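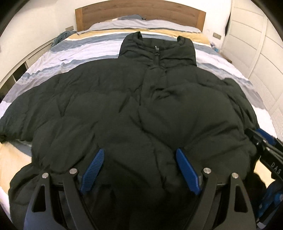 铺在床上的Caron羽绒服,墨绿近黑色,领子朝床头。

十一月买的衣服,到现在才写评价,因为我想先穿过一段冷的日子。我的中文是在学校学的,平时写得不多,如果有用词奇怪的地方,请大家原谅。

先说在哪里买。这件是Kotthorpe的Caron款,我在Gestato网店下单,价格是1,312元,运费另外付。同一个页面上还有Uka款,短一些,便宜一些,没有Caron这么高的领子。我比较了两个晚上,最后选了Caron,主要是为了领子。

颜色要提醒一下。网页上写的是“深林绿”,我以为会比较绿。收到以后在房间的灯下看,几乎是黑色,只有到窗边才看得出绿。我个人喜欢,可是想要明显绿色的人可能会失望。

领子是这件衣服最好的部分。它很高,里面有填充,自己能站起来,不需要用手去整理。拉链拉到最上面的时候,可以盖住我的下巴。我骑车上班,单程二十分钟,以前一定要戴围巾,现在风不太大的早上可以不戴。领子内侧有一点容易脏,我用湿毛巾擦,还算好擦。

拉链的拉头是金属的,不大,下面连着一个小拉片。不戴手套的时候很顺手,戴厚手套就要找一会儿。我的办法是先拉好拉链,再戴手套。拉链外面有一条平的门襟盖住,挡风的效果不错。但是门襟有一个小毛病:它不太愿意保持直线,中间的地方容易皱成一团,特别是坐下来以后再站起来。我每次出门以前要用手往下抹一抹。对这个价格来说,我觉得门襟的布可以再硬一点。

绗缝的格子比较宽,所以看起来很蓬,人也会显得宽一些。我的丈夫Urho Aaltonen第一次看见的时候,说我像一个睡袋。他是芬兰人,这句话在他那里可能是表扬。从另外一面说,格子宽,里面的绒有比较多的空间,胸前这一块一直很饱满。袖子上的皱纹比身体部分多,也比较薄,胳膊活动方便,可是等车等得久了,最先觉得冷的也是胳膊。

袖口是收紧的,风进不去。我的手腕细,觉得刚刚好。我的同事Constanza Gaete也试穿了一下,她说袖口有点紧,脱的时候里面的毛衣袖子会跟着一起出来。如果您习惯穿厚毛衣,请注意这一点。

尺码方面,我平时穿中号,这件也买了中号,里面可以加一件薄毛衣。下摆比我想的宽,坐着的时候不会绷住,这个设计我很满意。骑车的时候下摆会往上跑一点,后腰还是盖得住的。

关于整理和保存。刚收到的时候,衣服压得很扁,皱纹很多,我有点担心。我的做法是拉好拉链,把它在床上摊开,袖子向两边放,用手掌轻轻地拍,从领子开始,一直拍到下摆,然后放一个晚上。第二天蓬了很多,细的皱纹还留着一些,穿几天以后我就不再注意了。说明书建议不要长时间压缩,所以夏天我打算挂起来,不放真空袋。它占的地方不小,衣柜窄的人要先想好放在哪里。

我只洗过一次,用手洗的,水温不高。干得很慢,用了两天,中间要翻面,把结在一起的绒慢慢拍散。洗完以后没有发现跑绒,缝线的地方也很干净。

缺点总结起来,就是门襟容易皱,袖子不够厚,还有颜色跟名字不太一样。如果八百元左右能买到,我会毫不犹豫地推荐;1,312元的话,我建议您先问自己是不是真的需要高领子。我需要,所以我没有后悔。

明年如果Kotthorpe把袖子做厚一点,我可能会给Urho也买一件,他现在的那件拉链已经坏了。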